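The shop in Plakville shut in April, and what hadn't sold went to the flat above. Most of it was boxed. The few things left over were hung up, and for 200 nights the woman who had run the place walked past them on her way to bed.

She had priced the pink one herself. Nine pounds, then seven, then whatever anyone would give. It had come from Gestton in a parcel with the dark one, and she had never managed to sell either.

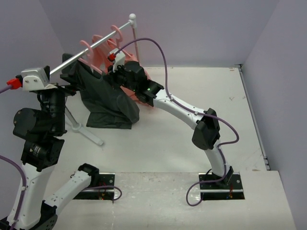

The dark one and the pink one, on the small rack.

In July her sister wrote from Gumumholm asking for something to wear to a christening. It needn't be smart, the letter said, but it must not be grey. She read this twice and put the kettle on.

She thought about the dark one anyway. It would wash well and it wouldn't show the gravy. Then she thought of her sister at seven, sulking in a school coat, and went to look at the pink again.

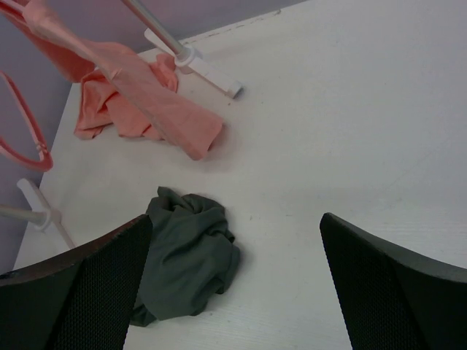 Pink would do nicely, Afridi said on the telephone that evening, so long as it was ironed first, and did she still have any of the good tissue paper? She had. It was under the stairs with the till rolls. She got out the ironing board and left the dark one for another day.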